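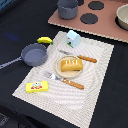 Toy stove and placemat, black table

Worbridge Parents Board > Rainy Day > Toy rotation, does it work??

dmcintyre
Posted April 29, 2021
OK so we boxed up half the toys in December and swap every 2 weeks. Kids play longer with less out. My sister says its cruel lol. Anyone else doing this? How long between swaps? Mine are 3 and 5.

penner_c
Tried it. Lasted a month. The bins ended up in the hall and the kids just dug through them. You need a closet with a real door.
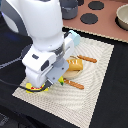
Also the 5 yr old remembers everything. Asked for the puzzle bin by name, every morning, till I gave in.

robichaud10
Disagree with penner – ours never noticed. But we don't swap on a schedule. I wait till something sits untouched a while, then it goes away. Quiet swap after bedtime.

dmcintyre
Do you leave any of it out all the time? I keep blocks and books. Everything else rotates.

robichaud10
Blocks, yes. Play kitchen too, too big to move anyway.

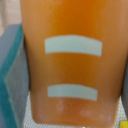
Orange, two pale stripes

arkent_mom
Gonna be the grump here. Kids should have thier stuff. I grew up with one big toy chest and dug for what I wanted, that was half the fun. Just buy less?

penner_c
Tell that to the grandparents.

arkent_mom
Fair. Still think hiding it is weird.

dmcintyre
Not hiding – they know where it is. They can trade one thing for one thing if they ask. Fewer fights at cleanup so far.

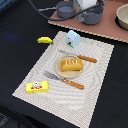 Worbridge Parents Club – Play & Learning Group

penner_c
The trade thing is smart, might try again with that. Do pretend food sets count as one thing or do you split them up?

dmcintyre
One thing. Whole set or nothing, or you find peices under the couch forever.

robichaud10
We split ours. Works fine if you have small boxes with lids.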